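I bought the Brorkeck countertop fryer in September, after my sister-in-law Jurgita Vanags had gone on about hers all summer, and I've made donuts in it most weekends since (my neighbors are very happy with me!). It heats up fast, the basket lifts out without a fight, and the lid catches nearly all the splatter, so I'm not wiping down the backsplash afterward the way I used to with my old Dutch oven. 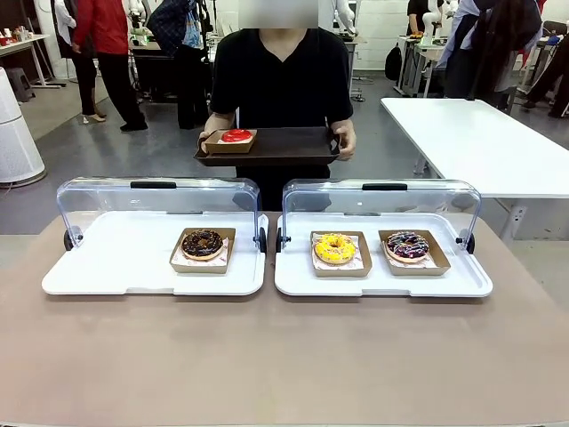

The dial is my one real gripe. It jumps in big steps, and I like my oil at 363 degrees, so I still clip a thermometer to the side and fiddle. Draining is easy enough through the little spout, though do let it cool all the way first. The cord is short too, 3 feet at most, and mine only just reaches the outlet by the toaster.

I paid $235 and I'd pay it again, but if you only fry once or twice a year, a heavy pot will do you fine.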